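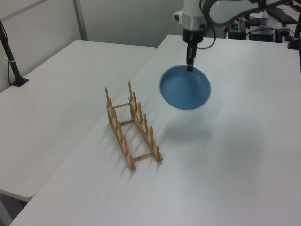

**Figure 7.1** A blue plate and a wooden dish rack.

# Chapter 7: Does the Rack Earn Its Place?

Household manuals are very sure of themselves on the subject of drying dishes. Air is clean, cloths are dirty, and a rack will do the work while you sit down. This chapter asks how much of that should be believed.

Start with the claim that racks save time. Orvokki Turunen kept a diary of her kitchen in Grultham and logged 104 loads of washing-up, half dried on a rack and half by hand. She found the rack quicker at the sink and slower everywhere else, as plates left to dry had to be put away later, often when the rack was wanted again. One kitchen proves little. It is still one more kitchen than most manuals bother to consult.

The second claim is that all racks are much alike. They are not, and the catalogues do not help. The Wirnmont catalogue gives a figure for how many plates each rack will hold without saying what size of plate was used. A shallow plate with a narrow rim and a deep soup plate do not ask for the same slot. Before accepting any stated capacity, check:

- the gap between one slot and the next
- how far up the plate the support reaches
- whether the rails stand clear of the worktop

The third claim, that wood is more hygienic than wire, is repeated with great confidence and very little evidence. Palamarchuk, whose pamphlet is still quoted, tested 2 racks - hardly enough to settle anything - and washed them differently.

Loading is where the arguments become practical. A plate is usually held by its upper edge and brought down at a slant, so the first slot it meets may not be the one intended. Figure 7.2 has a plate tilted over the far end of the rack, its lower rim close to the crossbar. Consider which slot you would aim for, and why. 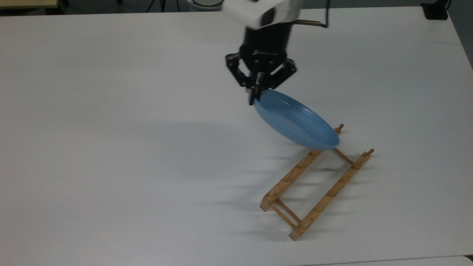

## 7.1 What "dry" means

Most writers use the word without defining it. We shall need to be stricter.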